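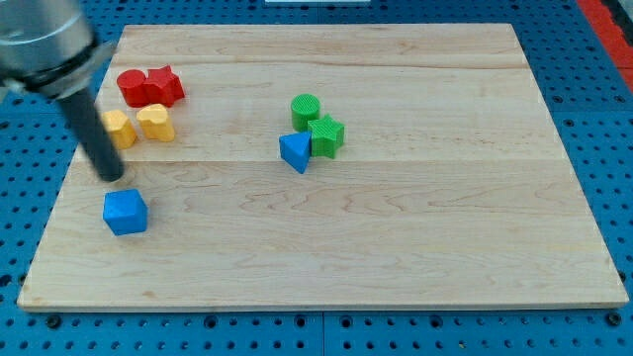

Yayra Odoi puts the language first and the motion second. An operator drives the arm by hand controller, a second person types what was asked for, and the two streams are joined afterwards by timestamp. The set is called Gravora, and collection began in March.

"The pushing is simple," Odoi said. "A rod has no grasp to fail. What varies is the instruction, and that is where we spend our time."

Each session lasts 22 minutes. The pieces are left wherever the last instruction put them, so starting positions are seldom tidy. Odoi regards this as useful. "If you reset to a fixed layout every time, the policy learns the layout. We had that with the first batch and threw it out."

Instructions are of two kinds: absolute ("move the blue cube to the top right corner") and relative ("bring the star nearer to the heart"). The relative ones give more trouble. Two annotators label every episode, and where they disagree on whether the goal was met, the episode goes into a separate file. That file held 184 episodes in October 2023.

Asked whether those would be used, Odoi was cautious. "Not for training. Possibly for evaluation, once we agree what 'nearer' means. Itzel Quintero wants a distance threshold. I would prefer to keep both labels."

Failed pushes are kept if the operator recovers within the same episode. Episodes stopped by the force limit are deleted, and the log records only the time of the stop.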